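4. Devolução e troca do equipamento

231 partilhas · 4 comentários

Esta secção aplica-se aos purificadores de água de bancada Niltidix comprados na loja Itano ou num revendedor autorizado. Leia todos os passos antes de começar a embalar. As instruções para limpar o depósito estão na secção 3.

4.1 Antes de embalar

1. Desligue o aparelho no botão traseiro e retire a ficha da tomada.
2. Retire o cartucho filtrante, rodando-o para a esquerda. O cartucho não deve ser enviado com o aparelho.
3. Esvazie o depósito e deixe-o aberto, virado para baixo, até deixar de pingar.
4. Seque a base com um pano macio. Não use secador de cabelo nem outra fonte de calor.
5. Anote o número de série, gravado por baixo da base. Vai precisar dele no formulário.

CUIDADO: a água que fica na mangueira interior pode chegar à placa eletrónica durante o transporte. Incline o aparelho para os dois lados antes de o fechar no saco.

4.2 Escolher a caixa

A embalagem original é a melhor opção, mas não é obrigatória. Pode usar outra caixa de cartão canelado, desde que feche por completo e deixe espaço para o enchimento em todas as faces. Para peças pequenas (torneira, adaptador, tampa do depósito) basta uma caixa baixa, de tipo postal. 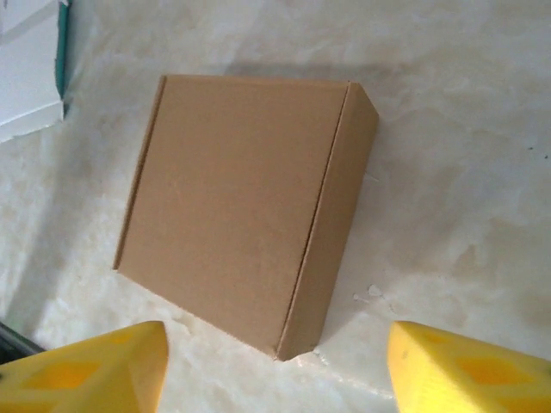

Caixa de cartão rasa, com a tampa fechada.

1. Coloque o aparelho no saco de plástico e feche o saco com fita.
2. Ponha uma camada de papel amassado no fundo da caixa.
3. Assente o aparelho na vertical, com o depósito já encaixado.
4. Preencha os lados e o topo. O aparelho não deve mexer quando se abana a caixa.
5. Junte o formulário dobrado, por cima do enchimento.
6. Feche as abas e aplique 2 tiras de fita larga, uma sobre a junta e outra atravessada.

NOTA: o cabo de alimentação vai na mesma caixa, enrolado à parte. Devoluções sem cabo são aceites – o valor do cabo é descontado no reembolso.

4.3 Caixas reutilizadas

Uma caixa já usada serve, se os cantos estiverem firmes e o cartão não ceder quando se carrega com o polegar. Retire ou tape as etiquetas antigas, incluindo os códigos de barras. O desgaste superficial da cor não impede a recolha. Cartão mole, rasgado ou com manchas de humidade impede.

Reforce com fita qualquer aresta em que as camadas do cartão comecem a separar-se. A fita de papel fina não é suficiente.

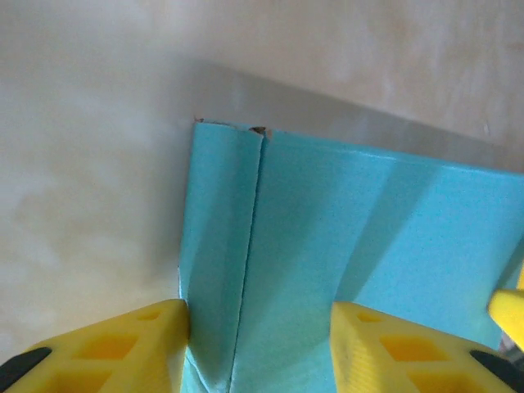 Cherkaoui: Usei uma caixa de sapatos reforçada e o estafeta aceitou sem problema. O que faltou foi o formulário, que tinha ficado em cima da mesa, e tive de marcar a recolha outra vez. Colem-no por dentro da tampa.

4.4 Entrega e prazos

1. Imprima a etiqueta de transporte Bukow e cole-a na face maior da caixa, sem dobras.
2. Marque a recolha até às 16h para que fique registada no mesmo dia.
3. Guarde o talão até receber a confirmação.

O aparelho é verificado em 3 dias úteis após a chegada ao armazém. Se for aprovada a troca, o novo segue para a morada indicada no formulário – confirme-a antes de enviar. As devoluções feitas em outubro, durante o inventário, podem demorar mais.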